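Stacking blocks and odds and ends - what do you use for the base?

Forum: Table Games and Tinkering
Thread started in March, 12 replies (showing 8)

flatpackfred
I've been roped into running the stacking table at our community games afternoon. The idea is simple: a pile of small things on a tabletop, you build upwards, gravity has its say. Last year we used the Vandance set, 104 pieces, and I'd put its surviving population at half. So I'm mixing in whatever else is in the drawer. Red bits, a patterned block, a gray bowl. Black cloth behind it so people can see what they're doing. 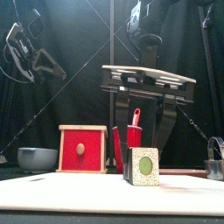 Questions so far
1. Do you sort by size before you start, or let people suffer?
2. Does the bowl stay on the table or go underneath it?
3. Is anything soft allowed?

magpie_lane
Let them suffer. Sorting is for cutlery.

Bowl stays on the table. Put it on the floor and you've invented a footbath for somebody's thongs.

Dunny_Door
Disagree on the sorting. If the big blocks are buried at the bottom of the pile, everyone starts with the tiddlers and you get a queue of grumpy people with towers two high. I tip ours out at 2 pm, pull the cubes to one side and leave the rest in a heap. Takes no time and the colour of the language improves.

flatpackfred
The language was a feature last year, to be fair.

tea_and_plywood
Soft things should be banned. A tower is hard items on hard items. Once you let in fluff you're doing craft.

magpie_lane
Fluff on top is the best part! It's a flag. You can't build on it, so whoever puts it there is declaring they're done, and the rest of the table can stop holding its breath.

tea_and_plywood
You can declare you're done by saying "I'm done".

Dunny_Door
I'm with magpie on this one, which pains me after the Flitau glue argument. Four dark cubes and a bit of red on top looks like somebody meant it.

flatpackfred
Right, the dark cubes then. Two of them have a speckled olive look and the ones above are nearly black, and I didn't appreciate how well they'd go together until they were in a column. Bit of a lean, I'll admit.

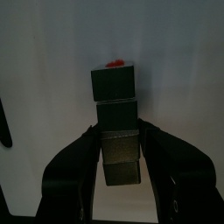 Four cubes, one red fuzzy thing, slight lean to the left.

tea_and_plywood
That lean would cost you points at our table.

flatpackfred
Your table has points?

tea_and_plywood
Junness rules. 12 for height, deductions for lean, nothing at all for fluff.

magpie_lane
Of course there are deductions. Fred, put the darkest one on the bottom next time. Looks heavier, so people trust it.

Dunny_Door
Looks heavier and is heavier are two different hobbies. Give each one a heft in your hand first. I had a Panicker set where the prettiest block weighed less than a biscuit and it went under everything for months.

flatpackfred
Will heft. Going with: cubes pulled out first, bowl on the table, fluff allowed but only as the last piece. Tea can bring a spirit level and sit up the back.

tea_and_plywood
I own two. I'll bring the good one.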